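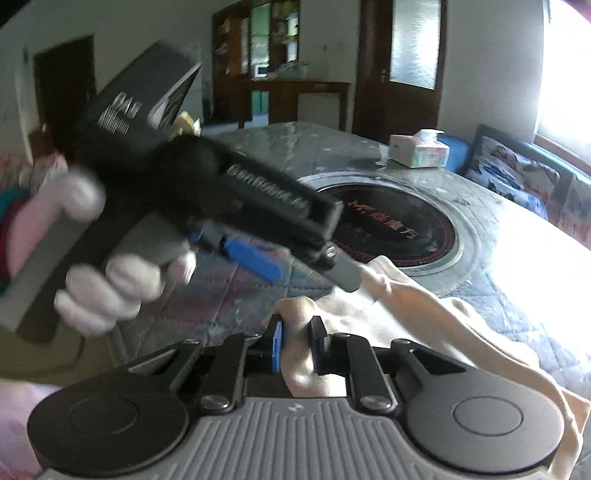

By Raquel Henriques, Operations Lead
About Stastel / Who we are
Page updated in January

Stastel builds machines that pick up, spread and fold cloth for commercial laundries. We teach them from recordings of people doing the same jobs with hand-held grippers on a table. The folding cell we sell is called Erell. It has two arms, a table, a control cabinet and a red button on each side.

Most robotics companies use this page to tell you that their machines are safe and learn like people do. I don't believe the first claim when I read it elsewhere, and I have trouble with the second one too. So most of our page is about the day Erell held on to something it should have let go of, and what we do differently now.

What happened at Prata

Prata is a laundry that does tablecloths and bed linen for hotels. It was one of our first customers. One morning a little after 10:30, an Erell cell had a tablecloth in both grippers and was stretching it out. An operator reached in to free a corner that had folded under. Her sleeve went into the bunched cloth and the left gripper closed on both.

She pressed the stop button with her other hand. The arms stopped, as they were supposed to. The jaws stayed shut, which was also what we had designed them to do, so that a power cut wouldn't drop a load on the floor. She was stuck there until a coworker cut the sleeve with a pair of scissors. She had a bruised wrist and went home early.

Our first report on this said the stop function had "performed to specification." That sentence was true and I would be ashamed to send it to anyone now. The specification was wrong. A person was attached to the machine and pressing the only button we had given her did nothing to get her loose.

What we found

There was a release command. It ran in software, and it checked first whether the cloth was lying flat, so the cell wouldn't let go halfway through a fold. With a sleeve in the jaws the cloth was never going to be flat. The check kept failing and the release kept waiting. After the stop was pressed, the release wasn't available at all.

The guard was the other half. Our light curtain had been muted during the stretch step because swinging cloth kept tripping it. We muted it ourselves, during installation, to get the cycle time down. It's in the log with our initials on it.

Then Horácio Cardoso, who runs our recordings, went back through what the cell had been taught. The training set for that task had 214 recordings. In 170 of them the person opened the jaws only once the cloth was down flat. In 3 of them the person let go in the middle of a pull. The rest were trimmed before the release, so they taught it nothing on the subject either way.

It would be convenient to say the data was to blame, and for a couple of weeks we did say it. I would ask you to be suspicious of any robotics company that explains an injury this way. More recordings of letting go would probably have given us a better folder. They would not have freed that operator, and a learned behavior shouldn't have been between her and the way out.

What we changed

The jaws now have a mechanical release. It is a lever on each gripper, and it works with the power off, the computer off, or both. Nothing checks the cloth first. If it drops a clean tablecloth on the floor, you wash it again.

The light curtain can't be muted from the screen anymore. The stretch step is slower because of this, and the sales sheet gives the slower figure.

Before a cell ships we put a fabric sleeve on a dummy arm, let the grippers close on it in mid-stretch, and pull the lever. We do that 300 times per cell. One failure and the gripper comes apart on the bench. I still don't think this proves a cell is safe. It proves the lever works on a dummy arm in our shop, with our cloth, and with our people paying attention.

Horácio's team also records let-go sessions now: snagged corners, two layers picked up when you wanted one, a change of mind. They're dull to make. Cloth never bunches the same way twice, and people naturally hold on to it until the job is done - we all had to be told to quit early.

Who does what

Renji Wada designs the grippers and drew the release lever. He argued for one before the Prata job and was overruled, by me among others.

Aicha Berrada handles safety. She reports to the owners and can stop a shipment without asking operations. She has done it twice.

Prys Lewis installs cells and trains the operators. The lever comes first in the training, with the machine off.

Horácio Cardoso plans and checks the recordings.

Outside review

We pay Clivix to go through our fault reports. Paying for a review isn't the same as an independent one, and you should weigh it accordingly. Their comments go out to customers along with our replies, including the two points where we still disagree.

Prata kept its cell, with the new grippers fitted. The operator asked to be moved to the ironing line and was.

If you're thinking about buying from us, ask for the full Prata report, first version included. Then ask whoever else is bidding what happens to the jaws when you press stop.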